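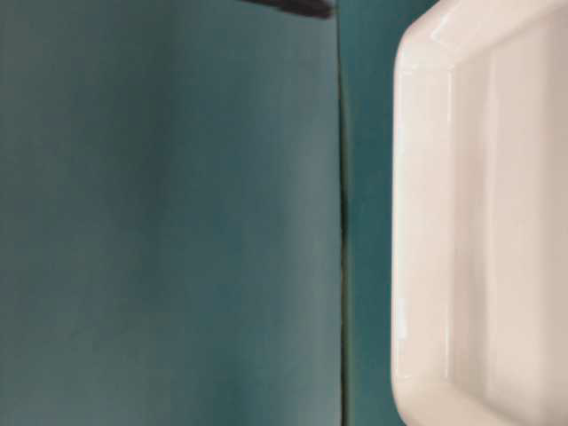
How long should I let a new sourdough starter go before I bake with it?
Give it 13 days of feeding. Some starters bubble up much sooner, but the early rise fades fast and the bread comes out flat. A patient starter makes a wonderful loaf!

Section 4: Your first loaf with the Badard Ulla bread oven

Read Section 3 (Curing the Liner) first if the oven is new.

1. Feed the starter the night before and leave it on the counter with the lid resting loosely on top.

2. In the morning, mix 506 grams of bread flour with the water and starter listed on your recipe card. Stir until no dry flour is left, then cover and walk away for half an hour.

3. Add the salt and fold the dough over itself, turning the bowl as you go. Repeat three times, with a good rest between rounds (you'll feel it go from shaggy to silky, and it's a lovely moment).

Note: In a cool kitchen the dough can take most of the day. Go by the size of the dough and ignore the clock.

4. Dust the counter lightly, shape the dough into a ball and set it seam side up in the Clenby basket.

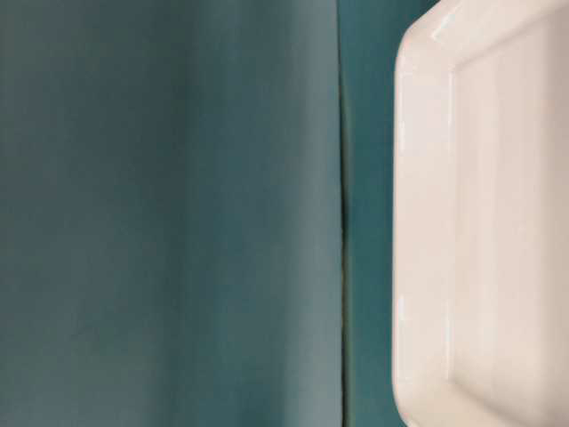
5. Slide the Rosser stone onto the lower rack and set the dial to 220 °C. Wait for the green light.

6. Turn the dough out, slash the top once, and load it. Close the door right away to hold the steam in.

CAUTION: The door glass and vent get very hot. Wear the long mitts, and keep your face back when you open the door.

7. Bake until the crust is deep brown, then cool the loaf on a rack for at least an hour before slicing.

If the display shows code 606, see Section 7.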